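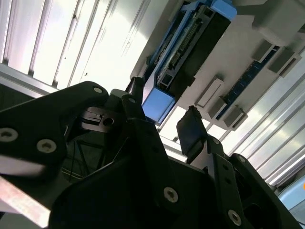
Trucos de taller que me han salvado el curso (y unas cuantas uñas)

Llevo ya una buena temporada ayudando en el club de robótica de Barbosa, que empezó siendo cuatro mesas y una caja de herramientas prestada, y cada vez que llega gente nueva repito las mismas cosas. Así que las voy a dejar escritas, que se me seca la garganta. Valen para nuestra pinza, la del proyecto Nindovine, pero casi todas sirven igual para arreglar una silla o la puerta del lavavajillas.

Tornillos allen: la llave, hasta el fondo

El error número uno de febrero, que es cuando entran los nuevos. Meten la llave a medias, hacen fuerza y redondean el hueco. Antes de girar, limpiad la cabeza con un palillo o con un cepillo de dientes viejo (los duros van de maravilla), empujad hasta que la llave toque fondo y solo entonces apretáis. Si la placa lleva varios tornillos, ponedlos todos flojitos primero y luego id apretando un poco cada uno, por turnos. Yo antes apretaba el primero a lo bruto y después me pasaba media tarde peleándome con el último, que ya no entraba ni rezando.

¿Y si ya está redondeado? Una goma elástica ancha entre la llave y el tornillo. Dos vueltas no, una sola capa. Funciona más veces de las que parece, y si no, toca sacar el extractor y armarse de paciencia.

La huevera de los tornillos

Cartón de huevos de 6, un hueco por paso de desmontaje, en orden. Para montar se va al revés y listo. Cuando la pieza es grande uso dos cartones y les escribo números con rotulador. Prakash Alva, que lleva el grupo de los mayores, prefiere pinchar los tornillos en un cartón con el dibujo de la pieza hecho a mano, cada uno en su sitio. Reconozco que lo suyo es mejor si hay tornillos de largos distintos, pero yo dibujo fatal y acabo volviendo a la huevera.

Los dedos de la pinza

Las almohadillas acumulan polvo y grasa de las manos, y entonces las piezas resbalan y el equipo entero se pone a tocar el programa, cuando lo único que hacía falta era un trapo. Paño que no suelte pelusa, un poquito de agua con jabón, otra pasada con agua sola y a secar. Nada de acetona, por favor, que ya nos cargamos un juego así. Siempre con la corriente cortada, eso ni se discute.

Para saber si los dos dedos cierran parejos, una tira de papel de cocina entre medias: cerráis despacio y tiráis. Si sale por un lado con facilidad y por el otro se rompe, hay que revisar los tornillos de la base. ¡Es el mismo truco que usaba mi madre con la goma de la nevera!

Cables: que respiren

Dejad siempre un poco de holgura en las articulaciones. Moved el brazo a mano, apagado, de un extremo al otro, y mirad si algún cable se tensa o se mete donde no debe. Las bridas, justas, sin estrangular. Para todo lo provisional yo uso tiras de velcro, o las cintas de las bolsas de pan (llevo años guardándolas y en casa me miran raro). Una etiqueta en cada punta del cable, las dos iguales. Una sola no vale de mucho cuando tienes 8 cables negros saliendo del mismo sitio, os lo digo yo.

El cuadro de electrónica

Aquí las reglas son pocas: se apaga, se desenchufa, se espera un rato y después se abre. El polvo se quita con una brocha suave y seca, de las de repostería, comprada solo para eso. En Funen, que es como llamamos al cuartito del fondo, tenemos la brocha colgada de un clavo con un cartel que dice NO ES PARA HUEVO. Alguna historia hay detrás.

Antes de soltar un conector, foto con el móvil. Y otra más de lejos, para saber luego de dónde era la primera. Yo tendré 1000 fotos de conectores y ninguna decente de las vacaciones.

Fijador de roscas

Una gota. ¡Una! Y del que se puede desmontar. En los tornillos que aflojan con la vibración va genial, pero mantenedlo lejos de los plásticos, que algunos se agrietan. Si no tenéis, una marca de esmalte de uñas entre la cabeza del tornillo y la placa no sujeta gran cosa, pero se ve a la primera si el tornillo ha girado. Antes de la competición de Revmont marcamos todos así y la revisión se hacía en un momento, linterna en mano, mirando si la rayita seguía entera.

Y la bandeja

Debajo de donde trabajéis, una bandeja de horno vieja con un paño de cocina encima. Los tornillos que caen no rebotan y no acaban debajo del armario. Para los que sí acaban allí, imán atado a una cuerda. Hay uno en el segundo cajón, y quien lo use que lo devuelva, que el último apareció pegado a la nevera.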